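Workshop Tips: When a Two-Arm Bench Tidier Drops Things

Posted January 19, 2020 by Ashraful Mollah

The Granside pair on our workshop bench picks up small items and puts them away: stationery in the mesh cup, odds and ends in the bowl, bulky things in the yellow bin. It did this without much fuss until August, when it started letting go of things early. A pen landed beside the cup, then a pair of scissors hit the rim and slid off the bench onto the floor. The scissors were closed and landed clear of my foot. I stopped the job there and went through the whole setup.

The fault was a cable. The notes below are in the order I'd do them next time.

1. Stop it properly

Press the stop button, then turn off the supply at the wall. A paused arm can still start moving when the program resumes, and a status light only tells you the arm has power. If a gripper is holding something when you stop, leave it there until you've worked out which way the arm may sag. Ours drops a few centimetres.

2. Look at the cables before the software

I wasted an evening reloading settings. The gripper cable had been rubbing where it loops down from the wrist, and at full reach it pulled on its connector. The gripper lost its signal for a moment and relaxed. With the power off, run a finger along each cable and feel for flat spots. Check that the plug is seated squarely and that the loop has enough slack for the wrist to turn both ways, but no so much that it catches on the fingers.
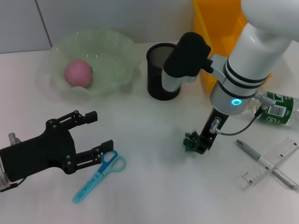 3. Replace the cable, don't tape it

Electrical tape got us through one afternoon and then the fault came back. The new lead was a Wuyts one, a bit stiffer than the old. I clipped it in two places and moved the arm by hand through its full travel before switching anything on. If the cable goes tight at any point, re-clip it.

4. Clean the finger pads

Sawdust and hand cream both end up on the pads. Wipe them with a barely damp cloth and let them dry. Don't use solvent on rubber pads. Glazed ones want replacing - sanding them gave us an uneven grip.

5. Test with something light

Start with a pen or a soft toy and run the arm at its slowest speed. Keep blades out of the job until the light items are going in every time. I did six clean runs with pens before I let scissors back on the bench, and those had a cover on the blades.

The cup is the hardest target we have, as the opening isn't much wider than a gripper. A tall item that goes in leaning can be knocked by the next one, so clear the cup out between runs. 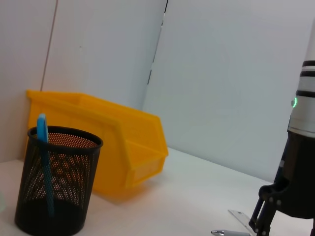

Pen cup and yellow bin, with the arm to the right.

6. Mark where the containers go

Part of our trouble was plain carelessness. Someone had wiped down the bench and put the cup back in a slightly different spot. A bit of masking tape under the cup, bowl and bin fixes that. Peel it up and redo it when the edges curl, or the cup will rock.

7. Be careful with bottles

Water and a gripper that might let go are a poor mix, particularly near a power board. Screw the cap on tight, and keep drinks off the bench if they aren't part of the job. Our power board used to sit on the floor right under the front edge. It's now screwed to the wall, well off to one side.

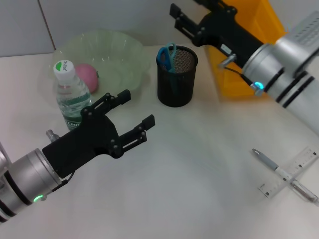
8. Keep the arms out of each other's way

With two arms, a dropped item often gets shoved along by the other one. In the Jurkix control program I set the second arm to wait until the first has backed away from the cup. It's slower, but there's less to pick up off the floor.

9. Write it down

Keep a notebook by the bench with the date of each cable check and what you found. We check every three months now. Famside carry the cable clips in packs of four, and I keep a spare pack in the drawer with the hex keys.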